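Guidance for residents: storage and upkeep of household cupboards
Issued 2020-04-03 by the Plinby Housing Association, Resident Services

The following notes are intended for tenants of the Mokow and Lusard buildings. They replace the sheet distributed with the previous handbook. Residents who have already arranged their cupboards to their satisfaction need only read the sections on moisture and on medicines, where the advice has changed.

## Kitchen cupboards

Shelves in the standard kitchen units are adjustable. Before moving a shelf, empty it completely and check that all four pegs are seated at the same height. A shelf resting on three pegs will hold for a time and then tip.

Heavy items such as flour, canned goods and cast-iron pans belong in the base units. The wall units are fixed to partition walls and should carry dishes, glasses and light dry goods only. Residents in Lusard should note that the corner wall unit is shallower than the others and that large dinner plates will prevent the door from closing.

Dry goods keep best in containers with tight lids. Write the date of opening on a strip of masking tape and place it on the lid, where it can be peeled away when the container is refilled. Flour and whole grains should be used before older stock is topped up; mixing the two shortens the life of both. If moths or small beetles are found, discard the affected food in a sealed bag, vacuum the shelf edges and peg holes, and wipe the surfaces with warm water and a little dish soap. Insect spray must not be used inside food cupboards.

## Under the sink

Keep the space around the shutoff valve clear. In an emergency it must be possible to reach the handle without first removing a bucket and six bottles of cleaner. Turn the valve fully off and on again twice a year, so that it does not seize. May is a convenient month for the first of these, when the heating is shut down and other checks are being made.

Bleach and any cleaner containing ammonia or acid should be stored apart and never mixed. A plastic tray beneath the bottles will catch small leaks and protect the cabinet floor. In homes with young children, these products should be moved to a high, locked cupboard.

## Moisture

Cupboards on outside walls are prone to damp in cold weather. Leave a finger's width between the contents and the back panel, and open the doors for an hour each day when frost is expected. Shelf liners with a foam backing are no longer recommended in these cupboards – they hold water against the board and cause it to swell. Plain paper liners, changed each season, are adequate.

Mold on a painted surface may be cleaned with dish soap and water and dried with a cloth. If it returns within a month, report it to Resident Services and do not repaint.

## Medicines

The bathroom cabinet is a poor place for medicines. Steam from the shower raises both temperature and humidity, and many tablets lose strength as a result. A high shelf in a hall closet or bedroom is preferable, provided that it can be locked or is out of the reach of children.

Keep each product in its original box, together with the leaflet. The box normally carries the expiration date and batch details, and these are needed if a product is recalled.
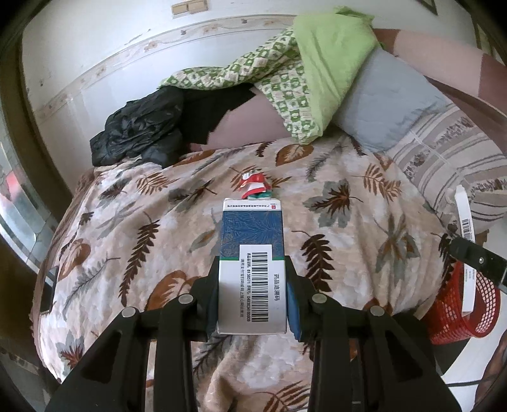
Boxes should be stored upright in a shallow bin with the names facing forward, and the products that expire first placed at the front. Where a household uses medicines labeled in more than one language, a small sticker giving the name and purpose in a language everyone at home can read is a sensible addition. It should not cover the expiration date or the dosage.

Go through the bin twice a year. Expired medicines should be taken to a pharmacy that accepts returns. They should not be poured down the sink – the building drains are not suited to it.

## Hinges and doors

A sagging door can usually be corrected with the front screw on the upper hinge. Turn it a quarter turn at a time and close the door between adjustments. Stripped screw holes may be packed with a wooden matchstick and white glue, left overnight, and the screw refitted the next day. Replacement hinges for both buildings are of the Negussie pattern and may be requested from Resident Services at no charge.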